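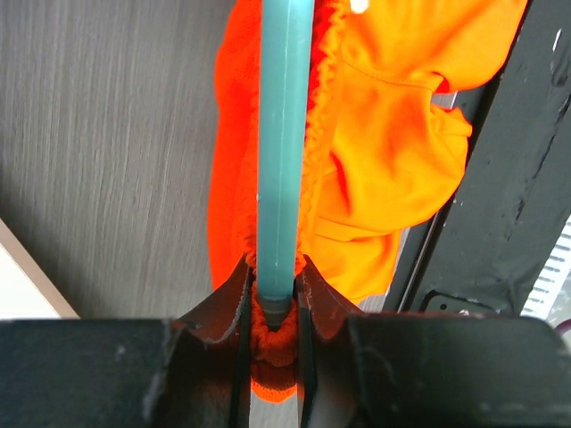
Kartini Liem wrote that I should first say which kind of show we are playing, since the answer for a bar and the answer for a festival are not the same. She is right, so I have edited my post and put everything in it.

We are a band of four persons, Nouri, and we play guitar music with some electronics. We have played for 2 years in our own city, mostly in small rooms. Now we have an offer to open for a bigger band, Keltelard, on three nights in December. The biggest of the rooms holds 3,000 people. We will have a set of 30 minutes each night and a very short line check, no real soundcheck.

My problem is the backing tracks. Until now our drummer starts them from a laptop, and everybody hears them from the floor monitors. Two times this year the laptop lost the sound card in the middle of a song. In a small room people laugh and we start again. I do not want this in front of somebody else's audience. Should we buy a proper playback unit, should we bring a second laptop, or should we drop the tracks and play the songs more simple? Our budget is small. I would also like to know if it is normal to bring our own in-ear monitors as a support band.

posted by nouri_bass
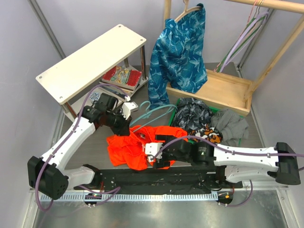 Orange garment on the floor, shelf at left

Kartini Liem

Thank you for the edit. I have mixed monitors for many support bands, and I would say keep the tracks but reduce them. Go through your set and ask for each song what happens if the track is missing. If the song still stands, take the track out. You will probably keep it in three or four songs only.

For these songs, use a simple stereo player with real outputs and no operating system that wants to update itself. Put the tracks on the left side and the click on the right side. The house engineer gets one channel, your drummer gets the other. In a line check of ten minutes this is a big advantage, as there is very little to explain.

In-ears are normal, yes, but bring the whole system: your own small mixer, your own splitter, your own cables with labels. Do not expect the monitor engineer to build a mix for you. Write to the production manager before the tour and send a stage plot and an input list on one page. Ask also which wireless frequencies you may use. If only the drummer has in-ears, let him have a wired pack, then you have one problem less.

And please rehearse the set two or three times with the player stopped by surprise. You will learn who looks at whom.

badent_live

Just drop the tracks. Support bands always sound quiet anyway and the people at the bar don't hear your synth pad.

skundia

I agree with Kartini about the player, but a second laptop can also work if you have a switcher between them. We did 58 shows like this. Turn off the wifi on both, tape the USB cable to the case so it cannot move, and charge everything before you leave the hotel. The lost sound card is very often only the cable. Did you try a different one?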